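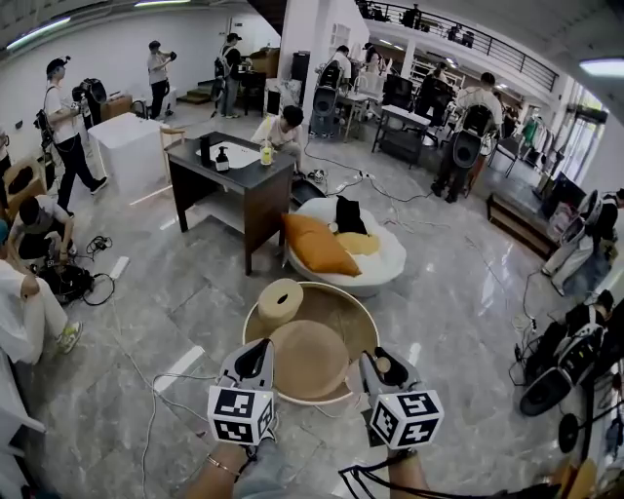 Skamen

A small table of kitchen measures that aren't really measures — a knob, a glug, a walnut of butter, enough flour to hold — matched with weights and volumes, plus the recipes they came out of.

I started this one January when I was trying to type up my aunt's recipe notebooks and got stuck on page one, where a sponge cake wants "a teacup, not the blue one." I figured somebody must have put together a list of what all these amounts come to. I found plenty of lists! They mostly disagreed with each other, and none of them said where the numbers came from. So I made my own, with the sources attached, and it grew.

What you get

There are 368 recipes and 51 measures, in 2 CSV files.

recipes.csv has one row per recipe: an id, the title as written, which notebook it's from, the page, and the full text with the spelling left alone. If a word was smudged I typed a question mark in square brackets. If the cook crossed something out and wrote over it, I kept the later version and put the earlier one in the notes column.

measures.csv has one row per measure and ingredient. A handful of rice and a handful of parsley are very different things, so they get separate rows. The columns are measure, ingredient, grams, milliliters, low, high, tries, recipe_ids and remarks. Grams or milliliters can be blank. Please don't read a blank as zero (I did this myself in an early version and produced a pound cake with no butter in it).

Where the recipes come from

Four notebooks. Two belonged to my aunt. One is from Saodah Ismail, who typed hers up for me over a winter and caught a lot of my dumb mistakes along the way. The last came from a box lot I bought at a house sale, with the name Yeoh inside the cover and nothing else to go on. If that's your family, please write to me, I'd love to give it back.

The Yeoh notebook is the best of them, by the way. It's nearly all steamed cakes and pickles, and the writer measured by condensed milk can. Cans come in sizes, of course, and I spent far too long on that. The remarks column has the whole sad story.

How I got the numbers

For each row I did the thing the recipe says, into a bowl on a kitchen scale, and wrote down the weight. Then I dumped it out and did it again. The tries column says how many times. The low and high columns are the smallest and largest I got, and grams is the middle value.

Sulastri Simanjuntak did a second round for the liquids and the spices, in her own kitchen with her own spoons. Her pinches are a lot bigger than mine. I've kept her numbers in their own rows with "SS" in the remarks so you can see the gap, and I'm not going to tell you which of us is right. 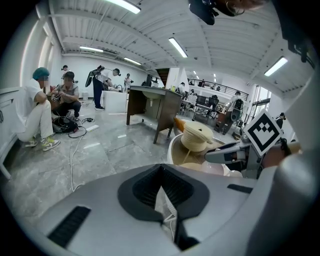 Can I use these weights for baking bread?

Use them as a starting point and then trust your dough. Flour by the handful is the widest range in the whole file, and the notebooks all assume you'll keep adding until it feels right. I'd begin at the low number and work up.

Things that are wrong with it

The oven stuff is a mess. I tried to add a temperatures file ("quick oven," "slow oven," "oven after bread") and gave up, so you'll still see oven_id mentioned in some of the remarks. Ignore it. One day I'll clean those out.

Butter is recorded cold. I should have written that down from the beginning and didn't, so the first few butter rows were redone later and have a different number of tries from everything around them.

"Egg-sized" assumes an egg from my store, today. Eggs in my aunt's notebooks were probably smaller. I've seen people online say they were a lot smaller, but I don't have anything solid, so I left it alone.

There's one recipe, Grukaline, that I can't place at all. It's in the second of my aunt's notebooks, it has suet and ground ginger in it, and it ends in the middle of a sentence. I don't know if Grukaline is a pudding, a brand of something, or a neighbor. I've made it as a pudding and it was fine with custard. It's in the file with the measures filled in, and if you've ever eaten one please tell me!

Spelling and odd words

I haven't modernized anything in the recipe text. You'll find "desert spoon" and "dessert-spoon" and "dsp" all over, sometimes inside a single recipe. The measure column in measures.csv uses one spelling for each, so search there first and follow the recipe_ids back.
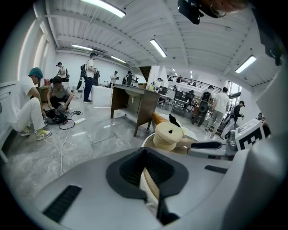
The same goes for abbreviations. My aunt's "t" is a teaspoon and her "T" is a tablespoon, except when she was in a hurry, when everything is a "t" and you have to think about how much salt a person could stand. Saodah spelled everything out, bless her. In the Yeoh notebook a single stroke after a number means a spoon, and I worked out from the pickles that it must be the larger one. I'm fairly sure. The rows that depend on it say "stroke" in the remarks so you can pull them out if you don't buy it.

Iswood is a place, not a measure. It turns up as "Iswood cup" in a few of the jam recipes and I had it down as a unit for months before Saodah asked me if it might be the name of a church hall. Those rows now just say cup.

Adding to it

Yes please. Send me a row with the measure, the ingredient, your weights (every try, please, I'll work out the middle) and a line on where you found it. A photo of the page is lovely if you have one. I don't take numbers copied off a website.

If you want to fix a typo in the recipes, check first that it's my typo and not the cook's. "Bicarb of sofa" is hers and it's staying.

License

The measures are free for anybody to use any way they like. For the recipes, cook whatever you want, but ask me before you print a batch of them in a book, so I can check with the families.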